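Spreading policy: does a bigger action chunk really fix the wobble?

Zuzanna Borkowska
4 Apr 2020

We're running a two-arm setup that puts spread on sliced bread with a spoon. The policy was trained on 400 demonstrations using Kubiak, and the vendor's advice for every fault so far has been "increase the chunk length". I'm not convinced.
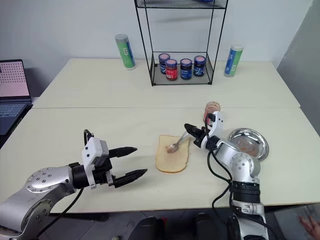

My trouble is at contact. The arm gets to the bread well enough, then the commanded height hunts up and down by a few millimetres while the spoon is meant to be pressing. Logs show inference at 604 ms, and I suspect half the fault is there. Longer chunks hide the delay but leave the arm blind for longer. Has anyone measured this properly, or is it all folklore?

Giang Trịnh

Mostly folklore. At 604 ms you're acting on an old view whatever the chunk length. Check your timestamps first. On our Zollico rig the wrist images were stamped on arrival, so the policy saw joints and pictures from different moments and every tuning trick seemed to help a bit.

After that, take height away from the policy during contact. Let it plan the path across the slice and put a plain force limit underneath. Ours is 30 lines of code and did more than 3,710 extra training steps. I'd also look at the dish end of the job. Picking spread up from sloped steel is a different contact from pressing on bread, and if both share one gain setting then one of them will be wrong. 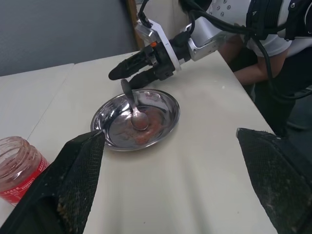
Grundorley says just collect more data, another 400 at least, and stop fiddling with gains. Worked for me, wobble went away.

Zuzanna Borkowska

Giang, the stamps were on arrival here too, so thanks for that. Grundorley, did you change anything else between the two runs? If you retrained and also moved to a faster machine, I wouldn't credit the data. I'll fix the stamps, leave the chunk length alone and post the height traces.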